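Pomard

A word list of kitchen and household talk, with recordings transcribed by hand

Hi! I'm Gunvor, and this is the read-me for Pomard, a small collection of the words people use at home for the stuff they use at home. I started it after a long argument with Volkan Çınar over what to call the end piece of a loaf of bread (heel, if you ask me, and I'm not moving on that). He had four other words for it from four different relatives, and I wrote them on the back of an envelope, and then I needed a bigger envelope.

What's in the folder

words.csv is the main file. One row per word per speaker, so "dishrag" shows up a lot. The columns are word, meaning, speaker, where they grew up, and a notes column that I use for everything I couldn't fit anywhere else. Sorry about the notes column. Some of the notes are longer than the rest of the row put together.

talks/ has the typed-up conversations, 254 of them, plain text, one file each. Most are short. The one called long_supper.txt is really long and wanders off into a story about a ferry, but there are three great words for leftovers near the end so I kept all of it.

prompts.txt is the list of questions I asked. I'd skip this unless you want to run your own version.

No audio in here. I have it, but people were chatting in their own kitchens with the dishwasher going and their kids yelling, and I only asked if I could share the typed version.

How the words were picked

I went in with 300 things I wanted names for, and dropped plenty of them because everybody said the same word. Turns out "fork" is just "fork." (It was fun to ask, though!) The good ones are the things people don't buy very often, or the things they throw away, or anything to do with wiping. Cloths are the best category by a mile. Rag, dishrag, dishcloth, washcloth, wiper, and then a family word from Nii Yakubu's house that I've spelled three ways in the file because I keep hearing it differently. If Nii ever settles it, I'll fix the rows.

Holes and slots came second. Ask a few people what they call the place in a counter or table where you drop things in and you'll get "the chute," "the drop," "the hatch," and one firm vote for "the hole, what else would it be?" I love that last speaker.
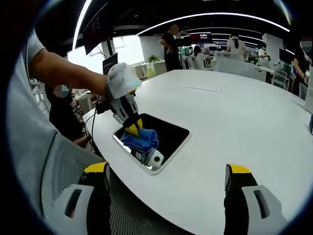

Blue cloth in the opening of a round white table. See "rag" and "hatch" in words.csv.

Spelling and other messes

I spelled things the way the speaker said they'd write them, if I remembered to ask. If I forgot, I guessed, and there's a g in the notes column. When a word comes from another language I left the accents alone, so please open the file as UTF-8 or Britt-Marie Bråten will turn into soup, and she's been so patient with me already.

Meanings are in my words. Leif Sjöberg went over the first 100 and made them shorter, which they needed. After that you're stuck with me.

Things I know are wrong

The speakers are mostly my friends and their parents, so this is in no way a fair sample of anybody. Please don't draw a map with it. Someone asked me for a map and I had to say no.

"Junk drawer" is in there twice with two different meanings and I haven't decided what to do about it.

Two of the talks have the speaker names swapped partway through. I can hear that it's wrong but I can't tell where it flips.

The Buenaventura files (named after the street, where I did a bunch of visits in May) use an older set of questions. They skip the laundry section completely, so a blank there means I didn't ask.

Using it

Go ahead and use it for whatever you like, classes, games, settling fights. I'd love a mention of Pomard if it ends up in something. If you want to add words, copy the header from words.csv, fill in your rows and send them to me as a separate file. Please don't sort the big one first! I did that once with only one column selected and lost an entire evening to putting it back.

Next up is a batch on what people call the cupboard under the stairs. I've got two answers so far and they're both rude.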